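How Do You Teach a Robot to Pack a Phone?
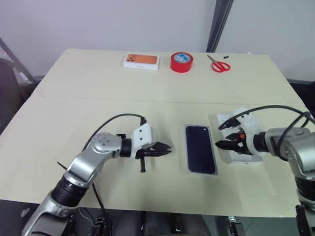

Two robot arms at a packing table. The left gripper is nearly closed and the right one is opened wider.

Picking up a phone and putting it in a box is easy for most people. You look, you reach, you grip, and your fingers sort out the details. A robot has no habits of this kind. Someone has to give it a way of doing the job.

One way is to write every movement as a line of computer code. This works well when each part always arrives in exactly the same spot, as in some car factories. It works badly when a phone is turned a little to one side, or a box is a bit closer than last time.

Another way is to show the robot what to do. Engineers call this learning from demonstration. There are two common methods.

Method 1: Guiding by hand

The person takes hold of the robot arm and moves it through the task. The motors are set to a soft mode, so the arm can be pushed without much force. As it moves, sensors in each joint measure the angle of the joint and the computer stores the numbers.

Hand guiding is simple to learn. Its weak point is that a person has only two hands. Moving two arms and working two grippers at the same time is awkward, and the person's own arms can block the camera's view of the table.

Method 2: Remote control

The person stands or sits away from the table and moves a controller. The robot copies the movement. The proper word for this is teleoperation. "Tele" comes from a Greek word meaning "far", although the operator may be only a metre or two away.

Some controllers are like the ones used for video games. Others are small copies of the robot arm itself. If the operator bends the elbow of the small arm, the elbow of the large arm bends too. The small arm is called the leader and the large one is called the follower. For a robot with two arms, the operator uses two leaders, one in each hand.

What gets recorded?

One complete try at the task is called an episode. During an episode, the computer saves:

Camera pictures, many times each second
The angle of every joint
How far each gripper is open
The command the operator gave at that moment

All of these must carry the same time stamp. If the pictures are late by even a fraction of a second, the robot will learn to close its gripper at the wrong moment.

How many tries are needed?

One episode is not enough. At the Rorkevura workshop in Usatley, the team starts with 100 episodes for a simple task, such as lifting a roll of tape. Packing a phone needs both arms, so it takes more. The team's phone packing set has 748 episodes, and recording it took roughly 6 weeks.

The episodes should not all be the same. Between tries, the operator moves the phone a few centimetres, turns the box, or swaps the places of other items on the table. A robot trained on only one layout can fail as soon as something shifts.

"I do the task more slowly than I would with my own hands," says Libor Vávra, an operator at the workshop. "If I drop something, I mark the episode so we can check it later."

From recording to learning

The saved episodes are used to train a computer program called a policy. The policy studies the pictures and the commands together. It adjusts itself until, given a picture, it can predict a command close to the one the operator chose.

Then comes the test. The leader arms are put aside and the policy controls the robot. A person stays near the stop button. Each test is scored as a pass or a fail, and the failures show which kinds of episodes should be recorded next.

Try it yourself

You need a partner, a blindfold, a small box and an eraser.

1. Put the box and the eraser on a table.
2. Your partner wears the blindfold and is the robot.
3. Give spoken commands only, such as "left hand forward" or "close fingers".
4. Now do it again, but gently guide your partner's wrists.
5. Compare how long each method took.

Words to know

Gripper: the part of a robot arm that holds things
Joint: a place where the arm can bend or turn
Episode: one recorded try at a task
Teleoperation: controlling a machine from a distance
Policy: the program that chooses the robot's next movement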